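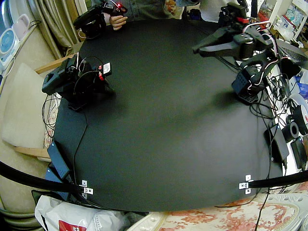
Daltmont Student Robotics Club / Equipment / Two-Arm Tabletop Station

Station type: bench-scale manipulation, two arms
Internal name: Plildale
Location: member-hosted, moves with the build team
Booking: club members only, by the half day
Contact: Verna Greenberg, equipment lead

Overview

Plildale is the club's two-arm station for the manipulation project and the Prumby pick-and-place competition. Two small black arms are set on opposite sides of a table over a large black mat, with clear mat between them as the shared work area. The right arm carries a two-jaw gripper. Each arm has its own controller and can be run alone.

Specifications

Arms: 2
Shared reach across mat: 36 in
Mat to arm base, service clearance: 2 in
Control loop: 32 ms
Wiring: external, routed along the links
Software: Sundqvist control package, club branch
Stored task routines: 89

Table and mat

Any flat table that takes the mat will do. The mat must lie flat with no fold under either base. Small metal brackets at the front rim hold the two curved black rods. Check both brackets before power-up and leave the rods in place between sessions. Parts for a task go on the mat only after both arms have been homed.

Power and cabling

Power adapters stay at the edges of the table, outside the reach of either gripper. Signal cables run toward the right side of the table. Leave enough slack at the base for a full turn of the first joint. Wires on the links are held with tape; replace the tape when it lifts and note it in the log. Do not swap adapters between stations.

Operation

Two members are required whenever both arms are powered. One runs the laptop and the other stands at the far side of the table. Call out before enabling motion. Hands stay above the mat line until both arms report idle. The left arm is parked folded when it is not part of the task.

New members complete the single-arm checkout before booking. The checkout takes one session and is signed by the equipment lead.

Known issues

Left arm: slow to home after a cold start. Run the homing routine twice.
Right arm: the wire bundle can catch at the upper joint at full extension. Limit set in software; do not raise it.
Routines saved before September use the old mat origin and must be re-taught.

Included with booking

Both arms, mat, rods and brackets, power adapters, spare tape, printed log sheets. The laptop is booked separately. Members bring their own task parts.

Related equipment

Single-arm trainer
Gripper finger set, printed
Competition practice mat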